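桌子的事，快点写完

十月了，再不写又要拖到过年。水还在烧，趁这会儿打字。

先说结论：桌子留下了。没扔，没卖，也没刷漆。

之前纠结了很久。这张桌子是从 Urnevbridge 搬回来的，长木板拼的，浅色，有几块偏粉偏米。Delphine Rosenthal 当时劝我买张新的，说木头节疤太多看着乱。我偏偏喜欢节疤。有一块棕色的，纹路特别乱，我每次擦到那儿都要多擦两下，毫无意义，就是手痒。

擦桌子的步骤，有人问过，写一下：

先把上面的东西全挪走。全部。不要偷懒绕着杯子擦，我绕了两年，结果一圈一圈的印子。
抹布拧到不滴水。
顺着木纹擦，板缝里用旧牙刷。
干布再来一遍。
晾30分钟再放东西。我经常等不到，十分钟就开始往回搬，不要学我。

油是 Plirnis 的木蜡油，小罐，味道有点冲，开窗。第一遍涂厚了，粘，袖子粘上去撕下来一层毛，又返工。第二遍薄薄的就好了。整张桌子弄完大概90分钟，中间接了个电话，不算在里面。

然后是杯子。

搬家以后杯子多得离谱，柜子门关不上。清了一轮，缺口的走，从来不用的走，会议送的统统走（Wamo 那几个印字的，对不起了）。Juniper Quintanilla 拿走一袋，她说办公室缺。剩下的标准很简单，早上迷迷糊糊伸手会去拿的，留。

红的那只当然留。白色把手，一身圆点，在浅色木头上特别跳。在 Sukprasert 小店买的，价格忘了，反正不贵，当时本来是去买碗的，碗没买。Kiri Quinlan 说它像草莓，我觉得更像蜂窝，吵过一次，没结果。
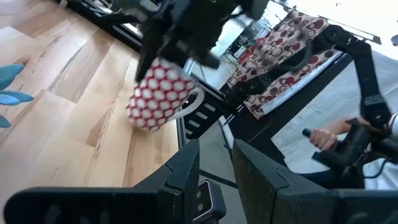
红底白点的杯子，下面就是那张留下来的桌子

擦完油以后我现在有点舍不得把杯子直接搁上去。在考虑杯垫。软木的怕掉渣，布的要洗，硅胶的颜色都好丑。再看看把，不急。

还没弄完的：
柜子第二层的隔板，歪的
装旧布的那个袋子，要分一分，能当抹布的剪开
牙刷要换一把新的旧牙刷（这句话好怪，算了）

哦对，桌面还有一条很长很细的深色纹，斜着过去的。刚搬来的时候我以为是裂了，拿指甲抠了半天，平的。油上去以后颜色更深一点，我挺喜欢，就不管它了。

水开了。下次写柜子，如果隔板能已经装好的话。

评论

Marama Hoani
木蜡油涂厚了真的是噩梦，我家椅子粘了一个星期。你是用布涂还是刷子？

博主回复
布！旧T恤剪的。刷子留毛，试过一次就放弃了

Kiri Quinlan
就是草莓。

Ivone Coutinho
杯垫可以自己钩，棉线的，脏了丢洗衣机。我钩了17个，送都送不出去，你要不要拿几个

博主回复
要！！有没有不那么花的，杯子已经够花了

Ivone Coutinho
有米白的，下次带给你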